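WORK AND MACHINES
Unit 4 handout: Automation on the floor, and who does what after
Kekeli Boateng
February 16, 2023

Read before section. Bring the two readings, marked up. These are my own lecture notes cleaned up a little, so expect gaps.

1. Where we left off

Last time: jobs vs tasks. A job is a bundle. Machines take tasks, hardly ever the whole bundle. What's left gets re-bundled by somebody, usually a supervisor, often with no plan. Keep asking who does the re-bundling and who gets asked.

Terms you need: task, bundle, residual work (whatever the machine leaves behind), exception (a case the machine can't finish), line owner, handoff.

2. The case: Tarigan kitchen returns

Tarigan runs a dish and tray return room for office cafeterias. Before: people at sorting tables, everything by hand. Plates, bowls, cups, bottles, leftover food. Scrape, sort, stack, send to wash. 3,560 items on a normal shift. Hard on wrists and shoulders, high turnover, most people gone inside a year.

In July they signed with Indeo for arms and with Treltar for the software that keeps track of exceptions. Two vendors, two support lines, and the workers were given the number for only one of them. Remember that, it comes back in part 5.

First step was a practice table away from the real line. Toy food, a few dishes. Sorters took turns there, 2 hours at a time, on regular pay. (Regular pay matters. Compare Alanitz below.)

3. What the sorter's job turned into

Old bundle: lift, scrape, look, decide, place, stack, wipe down, talk to the person next to you.

New bundle: set the table, watch, decide when to step in, step in, reset, write it up, wipe down.

Lifting went down. Looking went way up. Deciding got split, some of it went to the arm and some of it moved to a person who has to decide if the arm decided right. That second kind is more tiring than management thought. Several sorters said they went home with a headache in place of a sore back.

Things that make trouble for grippers in this kind of work, from the sorters' own list: thin plastic, shiny stuff, anything with holes, soft packaging, round things that roll, two dishes touching. Notice the list came from sorters. It was not in the vendor manual.

Practice table, the work at hand:

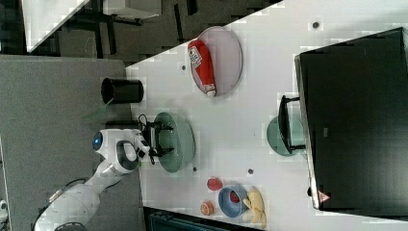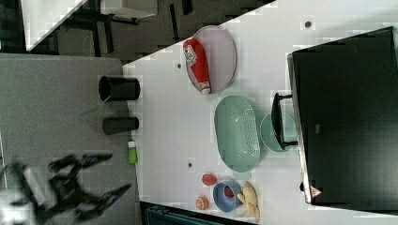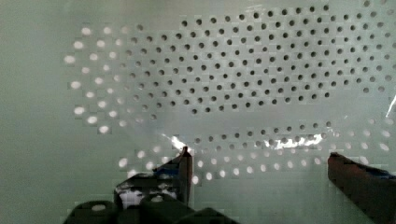
Exceptions are where the skill sits now. A sorter with six years in can look at a cluttered table and tell you which item is going to be a problem. Treltar's screen has a box for exception type with 4 choices and none of them is "I could see it coming". So the knowledge gets used every hour and recorded nowhere. We will come back to this with the Unit 5 reading on tacit knowledge (know-how you have but can't easily write down).

Also pace. Old pace was set by the belt, everybody hated it but everybody understood it. New pace is set by the arm plus how fast you clear an exception. So when the count is low, whose count is it? At Tarigan the exception time went on the sorter's sheet for the first 3 weeks. Then people complained, loudly, and it was moved to a shared line number. Good example of a small rule that changes who carries the blame.

4. Pay and titles

Tarigan: sorters became "cell attendants". Small raise, tied to a 2 day training. Fewer positions per shift, done by not replacing people who left. No layoffs on paper. Ask yourself if that's the same as no jobs lost. There's a real argument both ways and I want to hear both.

Alanitz (same sort of room, different owner, you have the short write-up): practice was unpaid, before shift. Title stayed the same, pay stayed the same. Attendants there stopped reporting exceptions and just fixed things quietly by hand. On the dashboard it looked like the arms were doing great. Management then cut a position based on the dashboard. Think about who in that story had the wrong information and why.

Same kind of machine, pretty much the same tasks. Different outcome. That is the main point of the unit, if you only write down one thing.

5. Handoffs

Back to the two support lines. Arm stops. Is it the arm or the software? Attendant has the Indeo number. Indeo says call Treltar. Attendant dosen't have Treltar, supervisor does, supervisor is on another floor. Meanwhile dishes pile up and get done by hand, by the same attendant, off the books.

So, draw it. Who knows, who is allowed, who is nearby. In the old room that was mostly one person. In the new one it's spread over 3 or 4 people and two companies. The mechanical part of a stop is usually short, the waiting is long.

What the attendants asked for, in the order they asked:
both phone numbers on the wall
a stop button they can use without writing a report each time
a chair
a free text box on the exception screen
a say in what goes on the practice table

They got the numbers, the chair and the text box. Stop button still argued over when I last visited. The practice table request was never answered one way or the other.

6. For section

Come with notes on these, half a page is fine.

Pick a job you have held. List the bundle, all of it, including the parts no one pays for. Which task would a machine take first? What's the residual work and who ends up with it?

Should exception time count on a worker's sheet? Write the rule you would want if you were the attendant, then the one you'd want as the supervisor. Where do they differ.

Alanitz: what would you have needed to see, standing in the room, to know the dashboard was off?

Papers due the week after, 4 pages, double spaced. Use one of the two cases or your own workplace (change the name if you need to). Don't summarize the readings back to me, I've read them.

Office hours same as before, room moved down the hall, see the sign on teh door.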